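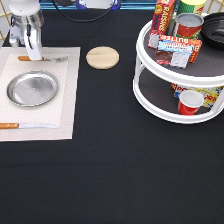 Ihr Lieben,

es ist wieder so weit, im Dezember wird bei uns geschnipselt, bis der Staubsauger streikt! Nach dem letzten Rundbrief wolltet ihr wissen, welches Papier ich für die gefalteten Fenstersterne nehme. Ich habe früher immer das dünne Drachenpapier aus dem Schreibwarenladen gekauft und mich dann gewundert, dass die Spitzen beim zweiten Knick einreißen. Jetzt nehme ich das von Flaken (die Packung mit 50 Blatt, gemischte Farben), und damit kommen sogar die Kleinen zurecht.

Für einen großen Stern braucht ihr 16 Blätter, alle im gleichen Format. Jedes wird längs gefaltet, wieder aufgemacht, dann kommen die vier Ecken zur Mitte. Danach die beiden Seiten an einem Ende noch einmal zur Mittellinie falten, das wird die Spitze. Beim Zusammenkleben bitte nur ganz wenig Klebestift, sonst sieht man am Fenster jeden Klecks. Und den letzten Zacken müsst ihr unter den ersten schieben, das vergesse ich selbst jedes Jahr, und dann sitze ich da und fummele alles wieder auseinander.

Chae-won Kwon hat mir geschrieben, dass sie mit ihrer Gruppe in Grosside lieber kleine Sterne aus acht Blättern macht. Die sind in einer halben Stunde fertig, und jedes Kind kann zwei mit nach Hause nehmen. Gute Idee, das probiere ich mit den Vorschulkindern auch! Wer noch jünger ist, reißt einfach Schnipsel und klebt sie auf einen Kreis aus Butterbrotpapier, das leuchtet genauso schön.

Am Freitag ab 15 Uhr falten wir wieder gemeinsam im Gruppenraum. Bringt bitte Scheren mit, die wirklich schneiden, und gern auch Papierreste von zu Hause. Klebestifte habe ich genug, Sakda Kaewsai hat noch einen halben Karton vom Laternenbasteln übrig. Geschwister dürfen natürlich mitkommen.

Ach ja, die Faltvorlage vom Herbst (der Igel mit den Ziehharmonikastacheln) ist inzwischen 435 Mal heruntergeladen worden, ich freue mich riesig darüber. Wenn ihr Fotos von euren Igeln habt, immer her damit!

Bis bald und viel Spaß beim Falten

Du möchtest den Bastelbrief regelmäßig bekommen? Trag dich mit deiner E-Mail-Adresse ein. Abmeldung jederzeit möglich.

Kontakt | Impressum | Datenschutz | Nach oben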